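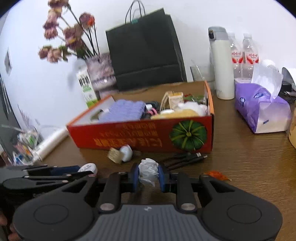 3.2 What ends up in a catch-all box

I went into this part of the study thinking small boxes would be boring. Big storage bins get all the attention in the clutter literature, and I had mostly planned to write about those. Then Gwenllian Gape and I spent a Wednesday going through our notes from 34 homes, and the shallow little boxes kept stealing the afternoon!

By "catch-all box" I mean an open container that came into the house holding something else (food packaging, very often) and stayed on to hold whatever needed a home. Figure 4 shows one in red cardboard, with a pumpkin printed on the front next to the lettering. There's a folded lavender knit in it, a small cream and yellow packet, a loop of cord and a fluffy plush thing in the corner, all sharing one space. I love this box. It breaks every sorting rule in the Prudetti scheme, which wants textiles with textiles and packets with packets, and I'd guess most of us have one a lot like it.

Figure 4. An open cardboard box on a tabletop, with mixed small items and a knitted textile. Crumpled tissue is held in front of it.

We logged 1125 items from boxes of this kind, and I tried coding them by material first. That was a mess. A soft thing might be a toy or a sock or a cleaning cloth, and Eilif Rustad (my second coder) disagreed with me on almost 24 percent of them. Coding by how people talked about the items went far better, so that's what I use from here on: things kept for use, things kept for someone, and things on their way out.

Tissue was its own headache. A crumpled piece could be trash, or padding, or wrapping around something tiny, and you can't tell which from the outside. I ended up giving loose paper a separate code and asking people about it in the October follow-up, where the answers were all over the place. One woman kept hers for packing ornaments. Her brother, in the same house, had been throwing it out for years. Both answers went into the table as given, and Section 3.3 picks up the question of who gets to empty the box.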